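Forum index > Teleoperation and demonstration > Ground robots
Thread: Remote driving demos for sidewalk/curb following, how much correction data do you keep?
Page 1 of 1

kerbfeeler
Posts: 41
We are teaching a small wheeled delivery base to hold a line along residential streets by driving it remotely and cloning the operator. Policy takes one forward camera and wheel odometry and puts out a steering angle and a speed. Operator sits in an office with a monitor and a gamepad. No lidar on this unit.

Current set is 254 drives, each between two and six minutes. On straight streets the cloned policy is fine. On long gentle curves it drifts toward the outside, then snaps back late. I have three explanations and can't separate them:

1. The operators cut curves differently from each other, and the policy averages them.
2. Video latency means the steering label is late relative to the frame it is stored with.
3. There is almost no recovery data, so once it is half a meter off it has never seen that view.

What do people do first? I would like to avoid another month of driving if it is a label problem.

tolliver_m
Posts: 1,203
Check 2 before anything else. It costs an afternoon. What timestamp are you storing with the frame, capture or arrival?

kerbfeeler
Posts: 41
Capture time for the frame, on the robot clock. Command time is when the packet arrives at the robot, same clock. So the pair is consistent as far as the robot is concerned, but the operator was looking at an older frame when he moved the stick.

tolliver_m
Posts: 1,203
Then your labels are late by the full loop: encode, network, decode, display, human, network back. Log the frame number the operator's monitor was showing when each command was issued and pair on that. If you only have the stored pairs, shift the commands back in steps and look at which offset gives the lowest validation error on the curve segments only. Leave the straights out. Steering is near zero there and they will flatten the curve you are trying to read.

Adalberto Frota
Posts: 688
Agree with the shift test, disagree that it explains the drift. A late label on a gentle curve gives you a late entry and a late exit. On a curve that holds a constant radius for thirty meters, the middle section should still be right. If the robot is drifting through the middle, the latency is not doing it.

My bet is 3. We had the same behavior on the Nutdale base with 199 drives and every one of them clean. Operators are proud of clean driving. You have to tell them to drive badly.

tolliver_m
Posts: 1,203
It explains it if the policy enters late. It starts the curve already wide, and a wide view is out of distribution, so it is 2 causing 3. Fix 2 and you may never see the views in 3.

Adalberto Frota
Posts: 688
"May never" until there is a pothole, or the battery sags, or one tire is soft. You need the recoveries regardless. I would collect them first because they fix the symptom for any cause.

pell_driver
Posts: 77
Operator here, I drive, I don't train anything. Two remarks from the chair.

First, being told to "drive badly" gives you garbage if that is the whole instruction. The first time they asked me, I weaved, and the weaving was recorded as demonstration. The thing learned to weave. What worked was a button: hold it and the segment is marked as do-not-train, steer off line, release it, then steer back normally. Only the return is kept.

Second, your operators are not all looking at the same thing. I hold a distance from the curb in the lower right of my monitor. The guy on the other shift aims at the far end of the street. On a straight we match. On a curve he is a good bit further out than I am, all the way round. So do not skip your number 1.

kerbfeeler
Posts: 41
The button is good, thank you. I have no do-not-train flag at all. Is it an input on the gamepad or a separate pedal?

pell_driver
Posts: 77
Left shoulder button. A pedal was tried, people rested a foot on it.

ostrava_bench
Posts: 309
You can skip the human for recoveries. Crop and warp the frame to fake a lateral offset and correct the steering label to match. Old trick. With one wide forward camera you get plus or minus half a meter before it looks wrong. We run a Prilo recorder with two extra cameras, left and right of the main one, and use those views as pre-shifted frames, with no warp needed.

Adalberto Frota
Posts: 688
Works on a flat road with little in the near field. Trees, walls and poles close to the camera do not warp correctly, and those are what tell the policy where it is. I would use the side cameras over the warp every time. He says he has one camera.

kerbfeeler
Posts: 41
One camera, and no mounting space for two more on this chassis.

Ran the shift test overnight on the curve segments. Lowest error at 361 ms. Validation error drops at that offset but the minimum is shallow. The straights showed nothing, as predicted.

tolliver_m
Posts: 1,203
361 is believable for an office link with a software decoder. Shallow minimum means the delay is not constant. One fixed offset is a patch. Log the displayed frame number.

kerbfeeler
Posts: 41
Being added to the client now. Meanwhile I split the drives by operator, going by pell_driver's remark. There are four of them. On the gentle right-hand curves, two hold one line and two hold another, and the gap between the groups is wider than the error I was trying to explain. So 1 is real too.

The streets where it goes wrong share some features. No lane paint anywhere on them, so the only usable edges are the curb and whatever stands behind it.

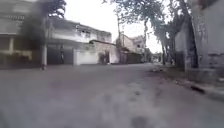
Low contrast between road and curb makes it worse. My augmentation was random brightness and a mild blur over the full frame. I suspect the blur is erasing the one edge the inside-line operators steer by while leaving the far end of the street usable, and that would pull the policy toward the outside group. Going to retrain with blur off and nothing else changed.

ostrava_bench
Posts: 309
Do not turn it off. Your camera blurs in motion and with focus drift, the policy has to survive it. Lower the probability and apply it to fewer samples.

tolliver_m
Posts: 1,203
For a diagnostic run, off is correct. One change at a time. He can put it back.

ostrava_bench
Posts: 309
For a diagnostic, fine. I have seen too many diagnostics get deployed.

Adalberto Frota
Posts: 688
On the two lines: do not average them and do not throw one group out by taste. Either write down the line you want (a fixed distance from the curb, in centimeters, measured) and have everybody drive it, or feed the operator ID as an input during training and fix it to one value at run time. We did the second on old data that could not be driven again. It was adequate. The first is better.

pell_driver
Posts: 77
If you write a distance down, give us an overlay on the monitor. Nobody can judge forty centimeters through a wide lens. Ours is a single line drawn for the curb position. Make sure the overlay is not in the recorded video.

lowgear
Posts: 12
Has anyone in this thread burned the overlay into the training frames? Asking because we may have.

pell_driver
Posts: 77
Yes. It followed the line perfectly in validation, and then on the street there was no line.

lowgear
Posts: 12
Thanks. Going to look at our frames.

kerbfeeler
Posts: 41
Update. Three runs, same seed, tested on the same two curves at walking speed with a person alongside holding the stop.

Run A, labels shifted 361 ms, nothing else: curve entry is better, still wide through the middle.
Run B, A plus operator ID fixed to one of the inside-line drivers: middle is good. Still a slow snap back if I push the base off line by hand.
Run C, B plus blur off: no difference I would defend. My blur theory is not supported. Blur goes back in.

So Adalberto was right that the shift does not fix the middle, and tolliver_m was right about the entry. The slow recovery is the missing data. Collection with the shoulder button starts in March when the second base is free. Plan is 3,000 short recoveries, five to ten seconds each, both directions, split evenly between the four operators and all to the same measured line.

Adalberto Frota
Posts: 688
Too many. Do the first few hundred, retrain, and push it off line again by hand. Spend the remaining budget where it still fails. Evenly spaced recoveries waste most of the driving on offsets it already handles.

tolliver_m
Posts: 1,203
Seconded. Let the policy drive and have the operator take over only when it goes wrong. Record the takeovers. That is your recovery data with the right distribution.

pell_driver
Posts: 77
Takeover driving is tiring in a way that normal driving isn't. I am slow after twenty minutes of watching it do fine. Keep the sessions short and log the time since start, so you can drop the late ones if the reactions get long. Also the stick has to be centered at the moment of takeover or the first half second is a jerk. Ours ramps in.

kerbfeeler
Posts: 41
How long a ramp?

pell_driver
Posts: 77
I'd have to ask. Short enough that I don't feel it. The Lutora client has it as a setting, Ó Gríofa's is hard coded.

tolliver_m
Posts: 1,203
Whatever it is, store both the raw stick and the ramped command. Train on what reached the wheels.

Adalberto Frota
Posts: 688
During the ramp I would train on neither. Mask it.

kerbfeeler
Posts: 41
Masking is easy, it can use the same flag as the shoulder button. I will store both and mask for now. Frame number logging is in and the first drive with it shows the delay moving around a lot more than I assumed, with the worst of it at the far end of the route where the modem changes cells. Will post the histogram when I have a full day of driving in it.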